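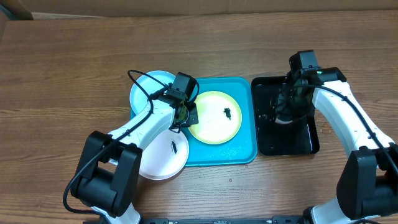

The defense review finally landed in my inbox in November, all 1,512 pages of it if you count the annexes, and I've been reading it so you don't have to (you're welcome!). I write this newsletter from the Widstead end of things, where the big question is what happens to the base and the coastal radar station at Traleck. I read the first chapter over lunch and kept going long after I should have stopped. So yes, I was hooked, and chapter one is mostly definitions.

The headline is that the government wants to move money away from overseas deployments and into protecting ports and undersea cables. Traleck stays open, and it gets up to 10 new posts, mostly technicians. I was bracing for worse. The last review gave us two paragraphs and a map with the station in the wrong bay. 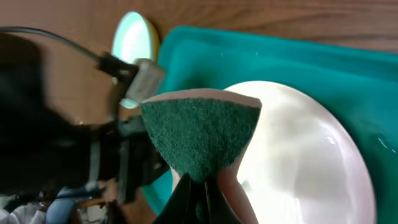
What I can't find anywhere is a date. The Erraji agreement, the one that lets our ships refuel down there, runs out in 6 months, and the review says only that talks will "proceed at an appropriate pace." Appropriate for whom? If the agreement lapses, the patrols have to start from here, and that means longer trips, tired crews and a fuel bill that somebody in the ministry must have worked out already. I wrote to ask for the number and got a very polite acknowledgment.

Then there's Staltinier, the new early warning program, which gets a whole chapter and a lot of diagrams. I like the idea! I just wish they'd said who answers the phone when it goes off at three in the morning.

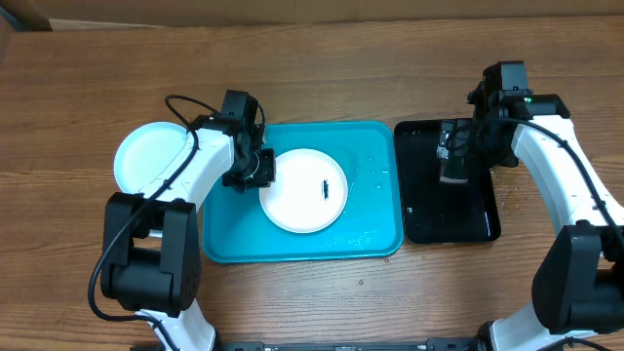
Plates and a teal tray on the wooden table.

Next issue I'll get into the annexes, starting with the one on reserve pay, so send me your questions before then.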